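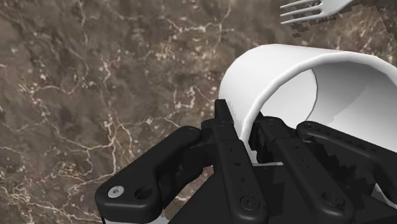 Setting up a simulated wrist view for a shop-built gripper

9 min read

These are the steps we used at the Erkville shared workshop to get a multi-fingered gripper into a simulator, put a virtual camera at the wrist, and test pickups on a kitchen counter before running anything on the bench. The hand is built from a Urelico kit with our own mounting plate, and it goes on a Stinton arm. The simulator is Baudry. If you use a different one, the menu names will change and the order of work should stay the same.

You need a finished hand or at least finished part files, a ruler or calipers, a kitchen scale, and a computer with a graphics card from the last several years. Plan on two evenings. You don't need to write much code. There is one short script at the end and you can leave it out the first time.

Part 1. Get the hand into the simulator

Export every moving part as its own mesh. Keep each finger link separate, and keep the palm separate from the mounting plate. If you export the whole hand as one piece you will have to come back and do this step again.

Set the export units to meters. Our first import was in millimeters and the hand came in bigger than the room.

Before exporting, move the origin of each link to the center of its joint. Do this in the CAD program, where you can snap to the hole. Doing it by eye in the simulator leaves every joint slightly off, and the error adds up by the time you reach the fingertip.

Leave the screw heads and bolt holes in the visual mesh if you like the way they look. They cost very little to draw. Take them out of the collision mesh. Our collision mesh for the palm had 2,234 triangles at first and the fingers jittered whenever they closed. We replaced it with a few boxes and the jitter stopped.

For each link, enter the mass from the kitchen scale. Weigh the link with its fasteners in. If you can't take the hand apart, weigh the whole thing and divide it up by volume.

Set joint limits from the real hand. Move each finger by hand with the power off, find where it stops, and measure the angle. Then bring the limit in a little at both ends. Anathi Motaung did this for all of our joints with a school protractor and it was good enough.

Save the file here under a new name. Keep this version with no camera and no arm. You'll want it later when something breaks.

Part 2. Mount the camera

Add a camera and parent it to the wrist link, the one the palm bolts to. Don't parent it to the palm itself if your palm has any movement of its own.

Measure the real camera position from the face of the mounting plate to the front of the lens. You need three distances and a tilt. Enter them in the same frame the wrist link uses. If the view comes up facing backward, rotate the camera half a turn around its vertical axis and check again.

Set the field of view to match the real lens. The number printed in the camera listing may be the diagonal, and many simulators want the vertical. To check it, tape a ruler to the wall, hold the real camera a known distance away, and see how much of the ruler fits top to bottom. Set up the same thing in the simulator and adjust until the two agree.

Now close the fingers and look at what the camera sees. The fingers should come into view from the bottom. With a wrist camera this close, the hand will hide a good part of whatever it's reaching for. Don't move the virtual camera to get a nicer view unless you are willing to move the real one too.

Set the near clipping distance shorter than the gap between the lens and the closest finger. If parts of a finger vanish as it curls in, the near distance is too long.

Part 3. Build the counter

Start with a flat box for the countertop. Give it a stone texture with plenty of pattern in it. We used a brown polished marble with white veins. A plain gray top is easier on the eyes, but our real test counter is busy, and a detector tuned on plain gray had trouble there.

Make the counter thick. A thin sheet lets fast objects pass through it when the hand presses down.

Check the texture scale next. Put a cup on the counter and compare. If a single vein is as wide as the cup, the texture is stretched.

Add the objects. Begin with a white cup and a white plastic fork. The cup is a good first target: it's simple to model as a cylinder with a wall and a closed end, and it can be upright or on its side. The fork should go in as scenery on the first pass. Thin flat things are hard for this hand and you'll waste an evening on them.

Build the cup's collision shape as a ring of thin boxes with a disk for the closed end. A solid cylinder will work for outside grasps, but a finger can never go in through the mouth.

Friction is where most of the tuning goes. Start with the same value for finger and cup, try a grasp, and change one number at a time. Write down each change. Elīna Sepp keeps ours on a sheet taped beside the monitor, and it has saved us from trying the same value twice.

Part 4. Lights and shadows

Add one main light from above and a weaker fill light. Turn shadows on.

With the default settings you may get shadows with stair-stepped edges on the counter, and blocky gray and black patches on the hand where it comes close to an object. The shadow map has too few pixels for a camera this near. There are two settings to try. Raise the shadow resolution one step, and shrink the area the light covers so that it takes in the counter and nothing else. The second one helps more.

If the patches on the dark parts stay, raise the shadow bias a little. Too much bias and the shadows come loose from the objects and look like they belong to something else.

We left our shadows blocky for the early runs. It keeps the frame rate up, and for checking contact you don't need them clean. If you plan to train a detector on the pictures, fix them first.

Part 5. The first grasp test

Lay the cup on its side. Place the hand so the fingers are open and the palm faces the curved wall. Don't come in from the mouth end yet.

1. Move the wrist forward slowly until a finger touches the cup. Turn on the contact display so you can see the touch as a mark in the side view. In the wrist view you can't always tell a touch from a near miss.

2. Stop the wrist. Close the remaining fingers one at a time at low speed. If the cup rolls away, the first finger hit too low or too hard. Back up and try again from a little higher.

3. When at least two fingers are in contact on opposite sides, raise the grip force slowly. Stop as soon as the cup no longer slides when you nudge the wrist.

4. Lift by the height of the cup and hold for 10 seconds of simulated time.

5. Lower it and open all the fingers together.

Do this by hand with the sliders until you can do it three times in a row. It's dull, but you learn which finger has to lead. On our hand it's the middle one. Urmas Krūmiņa wanted the thumb side to lead, and it does work with the cup upright.

Part 6. Run a batch

Once the manual version works, record the slider positions at each step and play them back from a script. The script needs to reset the cup, shift it by a small random amount, run the five steps, and log whether the cup was still off the counter at the end of the hold. Save one wrist picture at first contact for every run. Those pictures are the most useful thing you'll get out of this, more than the score.

We run 100 trials per change. Our first full batch, in September 2022, got through overnight on an old desktop. Sort the saved pictures into held and dropped and look at the two groups next to each other. In ours, many of the drops had the cup turned so its mouth pointed well off to one side, and the outer finger was landing near the rim. We limited the starting angle and dealt with the rest by adding a wrist turn before step 1.

If every trial succeeds, the friction is too high. Cut it and run again.

Part 7. Move to the bench

Don't copy the grip force over. Start the real hand at the lowest force that closes the fingers and work up with a paper cup you don't mind crushing.

Keep the emergency stop within reach of the person watching the hand, who should be someone other than the person at the keyboard. Wenceslao Mendoza wired ours on a long lead so it can sit on the counter's edge.

Run the approach with no cup first. Compare the real wrist view with the simulated one at the same arm position. The fingers should show up in the same places in both. If they are shifted sideways, the camera mount is off. If they are the wrong size, go back to the field of view in Part 2.

Troubleshooting

Fingers shake when closed on the cup: simplify the collision meshes, then lower the joint stiffness, then use a smaller time step.

Cup sinks into the counter: thicker counter, smaller time step.

Cup shoots away on contact: two collision shapes overlap at the start. Move the cup back before you press play.

Wrist view is all black: the camera is inside the mounting plate. Move it forward.

Fork falls through or spins by itself: give it a box collision shape for the handle and another for the tines, and raise its mass slightly.

Hand droops when the run starts: gravity is on and the motors are off. Turn the motors on in the start-up settings.

Version 7 of our hand file has the joint limits and the camera offset filled in. Ask Kadri Tamošiūnaitė at the Erkville front desk for a copy. She will need to know which mounting plate you have, the short one or the long one, as the camera offset is different. The file for the long plate still has the old thumb link in it and will be replaced in October.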